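Last revised 2011-05-23 by Mandla Masilela

# Digitizing a box of 12-inch hip-hop singles

These steps cover moving vinyl to lossless files with a USB interface and any free audio editor. They were written while working through 829 sides from the Gumede collection, mostly rap singles and radio promos pressed between 1984 and 1993. Albums work the same way but need more track splits.

## 1. Log the record first

Open a spreadsheet and fill one row per side before the record leaves its sleeve:

- catalog number from the label
- matrix number from the run-out groove
- artist, title, and version name exactly as printed
- producer credit, if given

Version names matter. A single may carry the vocal, the instrumental, the radio edit, the a cappella, and a "bonus beats" track, and online databases often mix them up. Copy the label, including its spelling errors, and put corrections in a separate column.
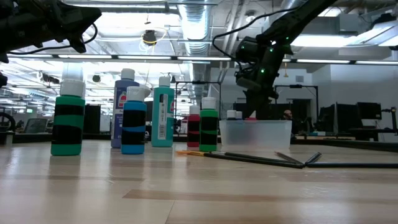
*Paint bottles with white caps on the tabletop.*

## 2. Clean the side

Brush dry first, with the platter turning. If the side still crackles, wet-clean with distilled water and a drop of surfactant, wiping along the groove. Keep the label dry. Stand the record in a rack until no moisture is left; playing it damp leaves sludge on the stylus.

Promo copies from college stations are usually the worst. Cue burn at the first bar of the instrumental is groove damage and will not wash out. Note it in the log and move on.

## 3. Set levels

Play the loudest passage on the side, which on most rap singles is the first full kick drum after the intro. Set the input gain so peaks land near -6 dB. Do not use the editor's automatic gain.

Check both channels. A weak left channel is most often a dirty headshell contact — remove the shell, wipe the four pins, and refit it.

## 4. Record

Use 24-bit, 96 kHz, stereo. Start recording before lowering the needle and stop after it is lifted. Capture the whole side as one file. A typical side comes to about 400 MB at these settings.

Name the file with the catalog number and side letter only:

`TRU-071_A.wav`

That example is from the Trurard label, which reused number 71 for two different singles. Where this happens, add the matrix number after an underscore.

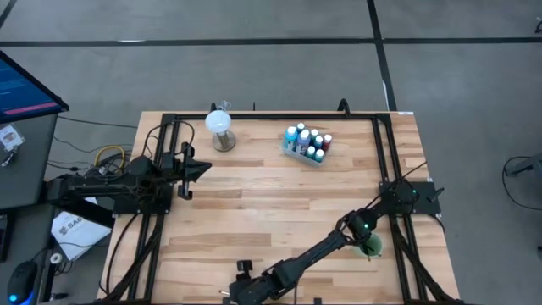
*Wood-topped table with a black metal frame and two arms.*

## 5. Split and repair

1. Save a copy of the raw file and work only on the copy.
2. Mark the start of each track at the first sound, then move the marker back 200 ms.
3. Remove single clicks by hand. Automatic click removal mistakes scratching and snare hits for damage.
4. Leave surface noise alone. Some of it was sampled into the track from an older record.
5. Export each track as FLAC.

## 6. Tag and store

Fill in tags from the log, not from an online lookup. Of the first 781 sides, the lookup gave the wrong version name often enough that I turned it off.

Keep raw files on one drive and FLACs on another. Run a checksum on both after copying, and again each August.

## Known problems

**Hum that stops when you touch the tonearm.** The ground wire is loose at the preamp.

**Pitch slightly fast.** Check the speed with a strobe disc. The Cirketti remixes on Drarnuvura really are faster than the album cuts, so compare with a second record before adjusting the deck.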